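### 3.2 Object layout

The garden set was kept small so that each item could be told apart by shape and color. Loose household items were mixed in with it - an orange-red cup, a tape dispenser, a sheet of bubble wrap - to give the clutter found on a real potting bench. The full list, compiled by Nuchit and Hoxha, has 22 items.
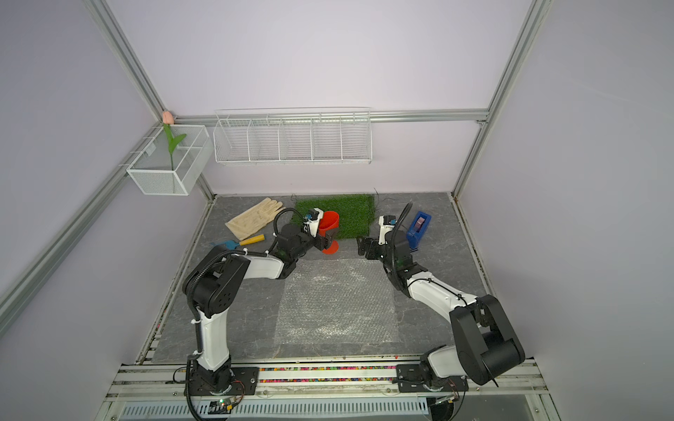 **Figure 3.** Mixed layout on the gray stone-patterned floor, with the green grass mat toward the back wall.

Gloves were the hardest items to describe in a fixed way. A cloth glove folds at the cuff and wrinkles across the palm, so we recorded only the direction of the fingers. In Figure 4 they point to the upper right. The small tool in front of the glove has a blue head and a yellow handle, and its direction was taken from the handle end to the head.
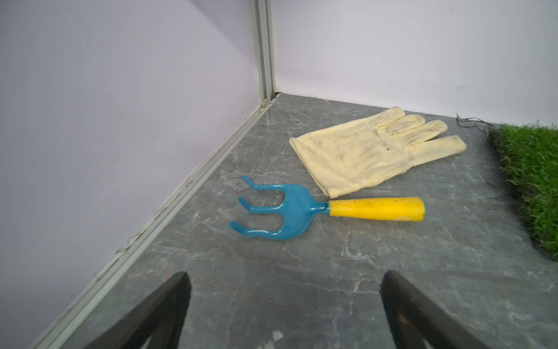 ### 3.3 Labeling

Layouts were labeled by Mazandarani and Bedoya, working separately. Each label gives the item name, its direction and its nearest neighbor. Disagreements were settled by a third reader.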